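Tsikata Folding Worktable
Section 6: Oiling and Looking After the Top
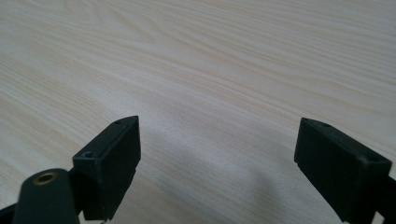
Owner's Guide, Issue 21 – Page 205

The top leaves our Grinthorpe workshop sanded and unfinished. Some people love this about it. Others phone us in August about the ring left by a glass of iced tea. Oil it before you use it, and read this section before you oil it.

You will need
Gasix table oil (one small can, in the hardware box under the spare bolts)
Two lint-free cloths
200-grit sandpaper
Gloves, if you are fond of your hands

6.1 Preparing the top

1. Open the legs and lock both braces. You will hear a click. If you hear a crunch, go back to Section 2.
2. Wipe the top with a dry cloth.
3. Sand lightly, always along the grain. Where the grain curves, follow the curve as well as you can and don't fuss over it.
4. Wipe again. There is more dust than you think.

CAUTION: Do not use a power sander. The top is solid, but it is not infinite.

6.2 Applying the oil

1. Stir the can. Shaking it makes bubbles, and the bubbles will outlast your patience.
2. Pour a small pool in the middle and spread it outward with the first cloth. Cover the edges and the underside too.
3. Leave it alone for 21 minutes. Go and have lunch.
4. Wipe off everything that has not soaked in. If the top feels sticky, you have not finished this step.
5. Wait six hours and repeat. Two coats will do. A third is between you and the can.

WARNING: Cloths soaked in oil can heat up and catch fire on their own. Lay them flat outdoors to dry, well away from anything that burns, and never wad them up in the trash. We make no jokes about this one.

Note: Oil darkens pale wood a little. Try it on the underside first if you are the worrying sort.

6.3 Day to day

Wipe up spills when they happen. Use a damp cloth and mild soap. For rings and light scratches, repeat 6.1 and 6.2 over the whole top – spot repairs look like spot repairs.

If you bought the Prerolora clip-on shelf, take it off before oiling. Its rubber feet will otherwise bond with the finish, and you will own a table with a permanent shelf.

Oil again once a year, or when water stops beading. Replacement cans can be ordered from Zuweira Eshun at the parts desk, who will ask for the number stamped inside the left brace. Please have it ready.

Continue to Section 7: Folding the Table Without Pinching Anyone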